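News > Product Updates > Robotics

Skanutico Publishes Gripper and Controller Comparison for Kitchen Appliance Tasks

PULVILLE — Skanutico has released the results of a simulated trial comparing two parallel grippers and two arm controllers on household range and cabinet tasks. 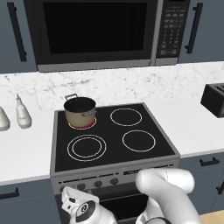 What does the trial compare?
It compares how reliably each pairing of gripper and controller turns a control knob to a set angle, and how much force the arm puts on the knob along the way.

The trial was carried out by the manipulation group at Skanutico's Pulville office, using kitchen models built in the Solanki simulator. Each of the four pairings was run on the same set of starting positions, with the same arm model and the same joint limits. Only the gripper, the controller, or both were changed between runs. Every pairing completed 585 runs.

The first gripper is the standard Skanutico parallel model with flat fingertips. The second is the Vamcombe, which uses the same drive but has longer fingers and a shallow curved pad on each tip. The controllers were a position controller with a fixed gain and an impedance controller that lets the wrist give way under side load. Both controllers received commands at 200 Hz.

A run was scored as complete if the knob stopped within 10 degrees of the target angle and the gripper then let go without moving it again. Runs that ended in a joint limit, a lost grip, or contact between the forearm and the oven door were scored as failures and sorted by cause. Peak torque at the knob shaft was logged for all runs, complete or not.

The Vamcombe gripper with the impedance controller had the highest completion rate of the four pairings and the lowest median peak torque. The standard gripper with the position controller had the lowest completion rate. Most of its failures were lost grips in the second half of the turn, where the flat fingertips slid toward the outer edge of the knob.

The gap between the two controllers was larger than the gap between the two grippers. Changing the controller alone brought the standard gripper close to the best result on short turns. On long turns the curved pads still made a clear difference.

"We expected the fingertips to matter most, and on this task they came second," said Algirdas Hunt, who leads the manipulation group. "A small error in the approach angle gets worse as the wrist rotates. If the controller can't absorb that error, the pad shape only delays the slip."

The Vamcombe did less well in one area. Its longer fingers made contact with the front panel more often during the approach, mainly when the arm started low and close to the oven door. The group reduced these contacts by adding a pre-grasp point farther from the panel, at the cost of a longer cycle time. Results with and without the added point are listed separately in the report.

A second, smaller test covered cabinet handles. Both grippers were run on vertical and horizontal bar handles with the impedance controller only. Completion rates for horizontal handles were nearly the same for both grippers. On vertical handles the standard gripper was slightly faster, and its shorter fingers needed less clearance beside the door.

All results so far come from simulation. Knob friction, detent stiffness, and pad wear were set to fixed values, and the report lists these as the main limits of the work. Friction in particular was held at a single value for every knob, so the torque figures should be used to compare pairings and should not be read as hardware loads.

"The ranking is what we would stand behind today," said Svend Hjaltadóttir, test engineer at Skanutico. "The absolute torque numbers will move once we have a real shaft and a real spring in the loop."

Hardware tests on a bench-mounted range panel are planned for 2027. They will use the same start positions and the same scoring rules, and will add a worn-pad condition for both grippers. Skanutico also plans to repeat the knob task with a wrist camera in place of the known knob positions used in this trial — a change expected to lower completion rates for all four pairings.

The report, the run logs, and the controller settings are available on request from the Pulville office. The Solanki task files are included, along with a script that rebuilds the torque plots from the logs.

About Skanutico
Skanutico develops grippers and arm control software for service robots. The company is based in Pulville.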